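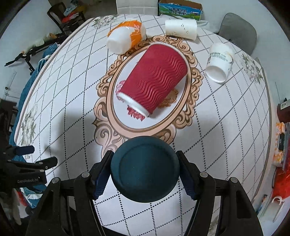
**スマホの充電口がゆるい。ケーブルがすぐ抜ける。故障?**

まず穴の奥のほこりを疑ってください。ポケットの糸くずが押し固められて、端子が最後まで入っていないことが多いです。電源を切って、木の爪楊枝の先を細く削り、壁ぎわをそっとなぞる。金属の針は使わない。掃除しても同じなら、別のケーブルで試してから修理へ。

以下、スマホまわりの手入れメモ。順番はばらばら。思いついたら足してます。

## 充電口のつづき

- エアダスターは缶を立てたまま、短く。逆さにすると液が出る。
- 息で吹くのはやめたほうがいい。湿気が入る。
- 綿棒は太すぎて、毛が残る。逆効果。
- USB-Cは真ん中に薄い板があるので、爪楊枝を当てるのは外側の壁だけ。板をこじると終わり。
- 糸くずが出てきたら、もう一回ライトで覗く。だいたいまだ残ってる。

うちのは去年の冬コートのポケットのせいで、フェルトみたいなのが出た。

## ケーブル

根元から切れる。毎回そこ。

抜くときは線を引っぱらず、プラグを持つ。わかってるけど寝る前はやってしまう。対策として、ボールペンのバネを根元に巻くやつ、見た目はともかく効きます。熱収縮チューブがあるならそっちのほうがきれい。ドライヤーだと温度が足りないことがあるので、縮まないときはヒートガンで。近づけすぎると被覆が溶ける。

被覆が破れて中の線が見えてるのは、テープで延命しない。捨てる。

まとめるときは、きつく結ばずゆるい輪に。面ファスナーの細いのをStolloraの徳用で58本買って、まだ使い切れない。色分けすると便利。うちは黒が充電専用、青がデータも通るほう。データの通らないケーブルでパソコンにつないで30分悩んだことがあるので、これは本当におすすめ。

## 画面

1. 電源を切る
2. 乾いたマイクロファイバーで砂ぼこりを払う。こすらない
3. 布の端を水で少しだけ湿らせて拭く
4. 乾いた面で仕上げ

台所用洗剤、窓用クリーナー、メラミンスポンジは全部だめ。メラミンは研磨なのでコーティングが落ちる。アルコールは機種によるから、メーカーの説明を見てからにしてくださし。

クロスは眼鏡用で十分。柔軟剤を入れて洗うと、拭いたあとに筋が出る。中性洗剤で手洗い、陰干し。

## 保護フィルムの貼り直し

風呂場で貼る。湯気でほこりが落ちたあと、湯気がひいてから。湯気のある最中はだめ、端末が湿る。

半袖で。セーターは論外。

ほこりが一粒入ったら、フィルムの端にセロテープを貼って持ち上げ、別のセロテープの粘着面でほこりを取る。指は入れない。ガラスタイプは曲げると割れるので、少し浮かせるだけ。

Sodanceの二枚入りは貼り付け用の枠が付いていて、不器用でもなんとかなりました。一枚目は斜めになったけど。

## 容量が足りないとき

写真を一枚ずつ消すのは時間のむだ。先にこっち。

- 動画を大きい順に並べて、上から見る
- メッセージアプリのキャッシュ(トーク履歴と間違えないこと!)
- ダウンロードフォルダ。同じPDFが何回も入ってる
- 連写の残り
- 一年開いてないアプリ

うちの端末、スクリーンショットだけで2856枚ありました。レシピと乗換案内ばっかり。月曜の朝の電車で少しずつ消して、いま99枚。

消したあと「最近削除した項目」も空にしないと、容量は戻らない。逆に、間違えて消したらまずここを見る。

## 電池の減りが早い

画面の明るさ、位置情報、裏で動いてるアプリ。この三つを見てから電池交換を考える。設定の電池の画面に、どのアプリが食ってるか出ます。うちは天気アプリだった。位置情報を「使用中のみ」に変えただけで、夕方まで持つようになった。

- 充電しながらのゲームは熱くなる。ケースを外すだけでもまし
- 車のダッシュボードに置かない
- しばらく使わない端末は、半分くらい充電して電源を切ってしまう。満タンでも空でもよくない
- 冷蔵庫で冷やすのは絶対やめて。結露する

背面がふくらんできた、画面が浮いてきた、は別の話。充電をやめて、押さない、穴を開けない、すぐ店へ相談。家のごみに出すのもだめです。収集車の火事の元。

## 水に落とした

米に埋めるのは、やらない。粉が充電口に入る。

すぐ引き上げて電源を切る。ケースもSIMトレイも外す。布で拭いて、充電口を下にして軽く手に打ちつける。あとは風通しのいいところに立てかけて放置。シリカゲルがあれば一緒に。ドライヤーの熱風は中のパッキンを傷めるので、送風の扇風機にしてください。

乾くまで充電しない。これがいちばん大事。

## 古い端末の使い道

Wi-Fiだけで使えるので、台所のタイマー兼レシピ表示にしてます。Benjellounの小さいスタンド、角度が変えられて粉のついた手でも見やすい。ジッパー袋に入れれば袋の上から操作できる。袋は薄手のほうが反応がいい。

目覚まし専用にするのも手。ただ挿しっぱなしは熱がこもるから、コンセント側にタイマーをつけた。

売る・あげる場合は、

1. バックアップ
2. 「端末を探す」をオフ
3. アカウントからサインアウト
4. 初期化
5. SIMとSDカードを抜く(忘れがち)

2と3を飛ばすと、次の人がロックで使えない。Clistthorpeの下取り箱で送ったとき、これで一回戻ってきました。往復で二週間むだ。

## 小ネタ

- 暗証番号を紙に書くなら、端末とは別の場所に
- イヤホンの網目の掃除は、練り消しを軽く押し当てて離す。ねじ込むとちぎれて残る
- シリコンケースのべたつきは中性洗剤で洗ってよく乾かす。透明ケースの黄ばみは落ちない、あきらめる
- 更新は寝る前、充電器をつないで。出かける直前にやらない
- タッチペンの先が111円の店のやつで十分だったけど、画面がざらつくのでフィルムなしでは使わないほうがいいいかも

SDカードの接点の拭き方はまた今度。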